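# Smudges on colored blocks, and a mark on the table next to them

**Hernán Sotelo**, Feb 22, 2018

I have a few colored cubes that get used on a light wood table. The pale green one has picked up darker smudges and specks, and I would like to clean it without taking the color off. I don't know what the finish is. It's matte, not shiny. There is also a small dark mark on the table close to the green cube, and I can't tell if it is dirt or a dent. 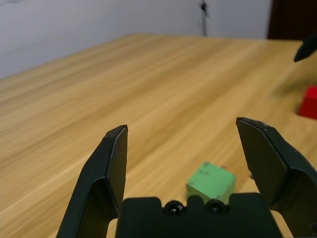
*Green cube with the smudges, mark on the table to the right of it*

I have dish soap, white vinegar and a melamine sponge. Which one should I start with?

**Nadège Baudry**

Start with the soap. One drop in a cup of warm water, dip a cotton cloth, wring it out hard and wipe one face only. Let it dry and look at the cloth. If there is green on it, stop.

Leave the melamine sponge for last. It is a fine abrasive and it will leave a shiny patch on a matte finish. I did this to a blue block years ago and it still shows. Don't soak the cubes either, in case there is bare wood under the color.

For the table mark, run a fingernail across it. If the nail catches, it is a dent or a scratch and cleaning won't help. If it feels smooth, use the same damp cloth along the grain, then dry it right away.

**avine_200**

Pencil eraser. Works on most things

**Hernán Sotelo**

Soap first, then. These are the others, the yellow and red cubes and the flat black square. I would rather do them all in one go if the method is the same.

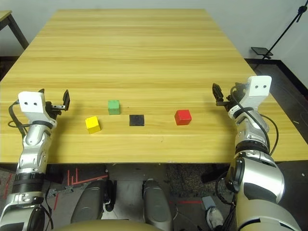 ## Follow-up from Nadège Baudry

Same method, but use a separate cloth for each color and do the red last. Red is the one I've had bleed most often. For the black square, dust it with a dry cloth before you try anything damp. If it is rubber or felt, the soap will leave a film. Use a white eraser if you try the eraser idea, as the pink ones can leave color behind.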